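Facilities Help Desk
Ticket 107: Room temperature does not hold the set value
Site: Tondholm, ground floor, east wing
Submitted by: Iolanda Fagundes
Opened: November 6, 2024
Priority: Normal
Status: Closed, with one follow-up item

Summary of request

The requester reports that the temperature in the east wing falls during the morning and does not recover until late afternoon. The wall thermostat shows the correct set value throughout. Staff in the two neighboring offices have reported the same condition. The requester asks that portable heaters not be issued, as the circuits on this floor were overloaded by such heaters last winter.

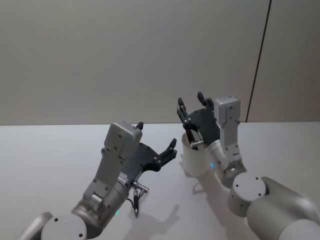
East wing, white tabletop and light gray wall.

Initial response

The help desk confirmed that the wing is served by a single air handler and that no work order was open for it. The Cetard control software listed the unit as running normally. The requester was asked to confirm that the supply grilles were open and that no furniture had been placed against the return grille. Both points were confirmed by telephone.

A reading taken at desk height showed 60 degrees Fahrenheit. The software displayed a higher value for the same zone at the same time. The ticket was therefore assigned to the mechanical group for an on-site visit.
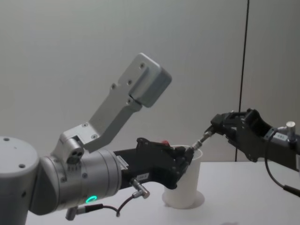
Reading time: 3 minutes

Troubleshooting log

Entry one. The technician compared the wall thermostat with a handheld meter. The two agreed to within one degree. The thermostat was ruled out as the source of the difference.

Entry two. The zone assignment in Cetard was reviewed. The east wing was found to be linked to a sensor in the Korletey corridor, on the opposite side of the building. The corridor receives direct sun in the morning, and its sensor was reporting 81 degrees. The air handler was responding to that value and had closed the heating valve.

Entry three. The change history was requested from the vendor, Bodia. The record shows that the zone table was reloaded in August following replacement of the main controller. Three sensor addresses were entered in the wrong order. Cooling was in use at the time, and the error did not produce complaints.

Entry four. The addresses were corrected and the controller was restarted with the agreement of the building manager. The heating valve opened on the next control cycle. Supply air temperature at the grille began to rise shortly afterward.

Entry five. The requester was contacted the following morning and stated that the wing was comfortable at the start of work. The neighboring offices gave the same report.

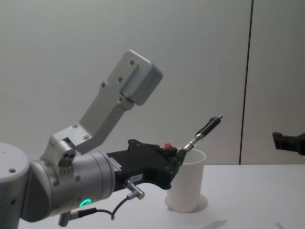 Resolution

The fault is attributed to incorrect sensor addresses in the zone table. No parts were replaced. The corrected table has been saved to the shared drive, and the earlier version has been marked as withdrawn.

Follow-up

Bodia has been asked to supply a printed copy of the zone table after any future controller work, to be checked against the floor plan before sign-off. This item remains open under the service agreement. Occupants who notice a return of the condition should reply to this ticket and give the room number and the time of day.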